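Does Your Computer Really "Think"? Let's Check

People say it all the time. "Hang on, the computer is thinking." You have probably said it too, while a little circle spun on the screen. But is it true? When someone tells you a machine can think, the best thing to do is squint a bit and ask, "How do you know?"

Let's start with what we can be fairly sure about. Inside a computer is a part called the processor, or CPU for short. It follows instructions. Each one is very small. Add these two numbers. Check if this number is bigger than that one. Put the answer over there. A processor does an enormous pile of these tiny jobs every second, so quickly that the result looks clever.

Try it with pencil and paper. Add 2,034 and 2,487. Start with the ones, then the tens, and carry when you need to. You should get 4,521. Did you have to know what the numbers were for? They could have been frogs or french fries. You followed the steps, and the steps worked anyway. A processor doesn't know about the frogs either.

Now for some claims you may have heard.

"A computer is just like a brain." Hmm. Both can remember things, in a way, and both use electricity. But a brain is alive. It grows and gets hungry. It gets bored in the car. A box that shares two things with a brain is still a box. A bathtub and a lake both hold water, and you wouldn't go looking for trout in the tub.

"Computers never make mistakes." Be careful with this one. If a person types the wrong number, the computer will happily use the wrong number. Sometimes the instructions themselves have an error in them, which we call a bug. And once in a while a part does break.

"A faster chip makes a smarter computer." Faster at what? If you read a silly book in 15 minutes and your friend takes 50, it's the same silly book.

The processor goes inside the computer's case, and it's small next to all the talk about it.

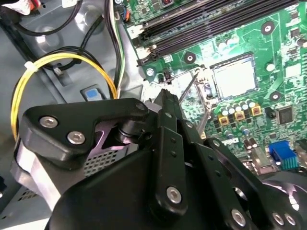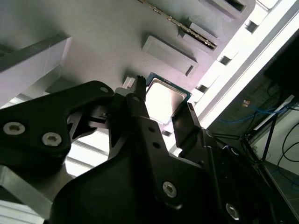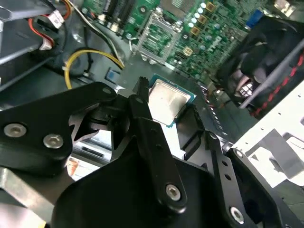
A reader in Rudville wrote in to disagree: her chess program beats her every single time, so surely it must be thinking at least a little? Fair point, and some grown-ups who study this for a living would take her side. Others would not. Part of the trouble is that people can't agree on what "thinking" means. If it means "picking a good move," then maybe the program does it. If it means knowing that you are playing a game, and minding when you lose, we haven't seen any good proof.

So the next time an ad promises you a gadget with a mind of its own, try asking three things. What does it do, exactly? Who wrote its instructions? And who is telling me it's smart – somebody who wants to sell me one?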